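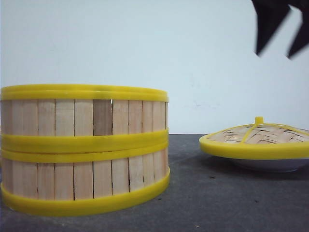
A Soltport procura 6 participantes para comparar garras robóticas

Em novembro vamos comparar três modelos de garra no mesmo braço, com utensílios de cozinha: tampas, tigelas, cestos de cozer a vapor. O participante comanda o braço à distância e, depois de cada série, preenche uma ficha sobre a precisão e o cansaço da mão. São 298 tentativas por pessoa, divididas em três manhãs.

Não é necessária experiência com robôs. Pedimos boa visão, com ou sem óculos, e português ou inglês suficiente para seguir as instruções. O transporte é reembolsado.

Inscrições com Frøydis Eklund, na recepção da Soltport.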